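Can a robot run without people?

You may hear that robots do all the work by themselves. Don't believe it too fast. Somebody has to set up the table, and that takes patience.

A solenoid is a coil of wire that moves a metal rod when power flows through it. Robot fingers can hold one.

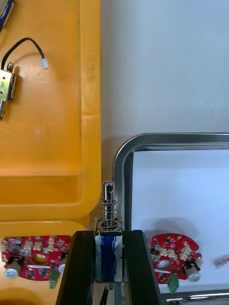
Holding is the easy bit. Would it put the part in the right tray every time – all 158 times? I'd want to see that.

Then come the wires. They bend and slide, and a bare end is tiny.

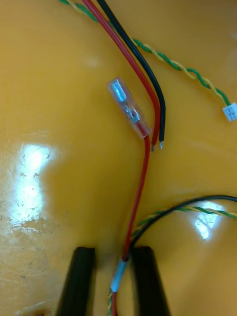
Heiðrún Toft

Wires are still hard for robots, whatever the ads say. So before a run, people sort the parts by kind.

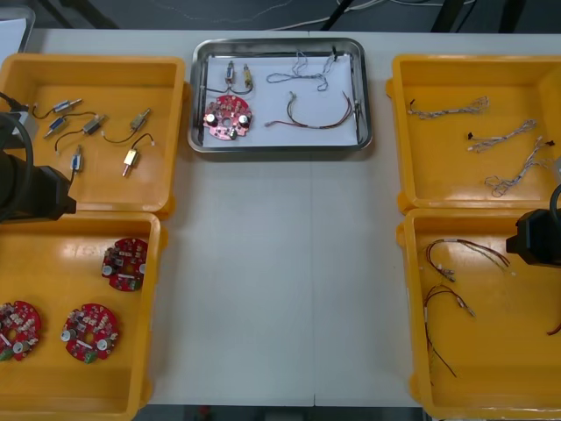

Two robot arms and five trays of parts.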